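Atska Lap Loom

$161, in stock, ships from our Iromport shop

I've been selling looms out of this shop for long enough to know which ones come back, and the Atska almost never does. It's the loom I hand to people who tell me they have no room for a loom! It sits on your knees with the back edge against a table, and when dinner's ready you can lift the whole thing (weaving and all) and slide it behind the couch.

The frame is maple, sanded and oiled by Kaiwen Cui at Trurwood, who makes them for me in small runs. The ratchets are metal. The first run had wooden ones and I liked how they looked, but they slipped when I cranked the warp really tight for a rag rug, and I went a bit too far testing that. So metal it is.

What you get

The loom, one heddle, two stick shuttles, a threading hook, a warping peg, two clamps and a cone with 400 yards of cotton warp in natural. The cone is enough for a couple of scarves plus a whole pile of dish towels, depending how wasteful you are at the ends. I am very wasteful at the ends.

The longest warp I've put on mine is 66 inches and it came off nice and even. You can go longer if you pack it with paper as you wind. Use heavy brown paper, the kind that comes in shipping boxes. Newspaper crumples and you'll be chasing soft spots all evening.

Who it suits

Beginners, yes, but also anyone with a big floor loom who wants something for sampling. Yanling Gu teaches on these in our January class and her students go home with a finished scarf. She warps hers sitting on the floor, which my back won't allow, so I clamp the peg to the kitchen counter and walk back and forth like I'm pacing in a hospital.

It won't do wide blankets in one piece. You can sew panels together, and I have, and the seam looks good if you match your stripes. If blankets are your main thing, write to me about the Panyasiri floor loom before you buy this.

The stand

Sold separately for $78. It tilts, it folds flat, and it fits every Atska sold since Aug 1, 2018. Older looms have the side holes set a little lower, so you'd need the adapter bolts, and I'll throw those in free if you mention it in the order notes. You don't need the stand to start. Try the table edge for a month and see how your shoulders feel.

Care

Wipe it with a dry cloth, give it a little oil when the wood looks thirsty, and let the tension off if you're leaving it for more than a few days. Please don't keep it next to a radiator.
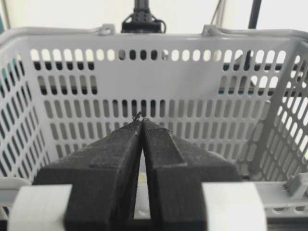 Shipping and returns

Orders go out within two working days. Returns are fine for 30 days if the loom hasn't been warped, and if a part turns up damaged, email me and I'll mail you a new one.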